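Home Trips Food Gear Subscribe

Walking the Orkley Ridge With a Company That Only Runs One Route

By the travel desk — April
9 min read

Four in the morning and somebody is already boiling water. No talking. Headlamps, boots, the zip of a tent that has been zipped too many times. Then the guide comes down the row and taps each pole twice with a stick, and that's the wake-up call. Every day for six days. By the third I was awake before the stick.

The outfit is called Flinura. It runs walking trips over the Orkley Ridge and does nothing else. No safaris, no beach add-on, no airport hotel package. One route, walked in one direction, in groups of eight or fewer. It started with two guides who had worked for bigger companies and got tired of hurrying people. They bought tents, a stove, a secondhand truck. That was the whole business plan, as far as anyone would tell me.

I booked late and got the last place. The price was 2,840 for the week, food and porters included, tips not. Not cheap. You can do the ridge for a lot less with the companies that hang around the bus station in Macedo, and plenty of people do, and have a fine time. What you pay for here is days. The cheap trips cross in four. Flinura takes six, and the two extra are the ones I remember.

Macedo first, though. Everybody starts there. It's a market town with one long street, a church with a tin roof, and a bakery that sells out by seven. Get there the day before. The road up from the coast is slow and the last bus gets in after dark, and the kit check is at six sharp on the office porch. They really do check. Every bag gets tipped out on a tarp. Mine lost a second pair of jeans, a hardback and a full-size bottle of shampoo, all of it locked in a cupboard until I came back down. I argued for the book. Lost.

Then the truck, an hour and a half on dirt, to a gate at the edge of the forest. You sign a ledger. You get a stamped slip of paper you must not lose, and which I lost. (It was in my hat.)

Day one is trees. Steep, green, close. The path goes up in steps cut into clay, and when it rains the steps fill up and you walk in little ponds. It rained. The porters went by in rubber boots with our tents on their heads and said good morning, every one of them, and were out of sight inside a minute. Camp was up when we came in. Soup was on. I have never been so happy to see soup.

Day two you come out of the forest, all at once, into heather as high as your shoulder. The wind finds you. It's a short day, done by lunch, and I asked why we were stopping when everyone felt good. The guide said that was why. You stop while you feel good. Altitude gets the ones who push, and the afternoon was for lying in the grass and drinking water untill you were sick of it.

So we lay in the grass. Cards came out. Someone had brought a tiny chess set and lost a bishop, and they played on with a raisin.

The hard day is the fourth. There's no way to dress it up. You start in the dark, go up loose rock for five hours, and reach the crest at a notch the guides call the Door. Cold enough up there that my water tube froze. The sun came up to our left and the whole plain went orange, with the lake a strip of tin at the far end. Nobody took pictures for a good minute. Fingers wouldn't work.

From there the ridge runs level, more or less, for 17 kilometers, with drops on both sides that are less scary than they sound. A broad path. Cairns. Ravens. I'd been dreading it for months and spent most of it thinking about cheese.

The food deserves its own paragraph. The cook makes flatbread on an upturned pan and a bean stew with lime that I've tried to copy twice at home, badly. Popcorn at four every afternoon. Ginger tea by the gallon. On the last night there was a cake, steamed in a pot, a bit gray in the middle, gone in minutes.

Now pay and load, becuase you should ask any company this. Flinura caps what a porter carries at 20 kilos and weighs each load at the gate, out in the open where clients can watch. Wages get posted on the office wall in Macedo. The guides are on salary for the season instead of by the trip, so there's no pressure to drag a sick client to the top. We turned one person around on day three with a bad headache. A guide walked down with her, slowly, and she was eating pancakes in town by the time we reached the Door.

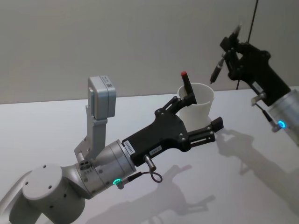

A paper cup on a white tabletop, with a robot arm on either side.

The descent is long and hard on the knees. Bring poles. Rent them if you have to, the office has a barrel of them by the door. You drop through the heather again, then bamboo, then back into trees on the wet side of the mountain, and the noise comes back — birds, water, a chainsaw somewhere. Last camp is beside a river called the Zaltance. You can swim if you're tough. I put my feet in.

In the morning there's a song. The porters do it for every group and I'd expected to be embarrassed, and I was, for one verse. Then the tips get handed over in envelopes, everyone shakes hands with everyone, and the truck is waiting with its engine running.

What I'd do differently. Thicker gloves. Fewer socks. Would train on stairs instead of the bike. Would book a second night in Macedo afterwards, and not the overnight bus, where I sat for nine hours with my knees against a sack of onions.

If you go

Flinura runs trips in the two dry seasons, leaving every Tuesday if at least four people have signed up. The group gear is supplied. Sleeping bags can be rented but the good ones go early, so ask when you book. The park limits the ridge to 334 walkers a month, all companies put together, and the permits for the drier half of the year go first. Insurance that covers evacuation is required and they'll want to see the paper.

The book was still in the cupboard when I got back, on top of the jeans. Read it on the bus. Wasn't very good.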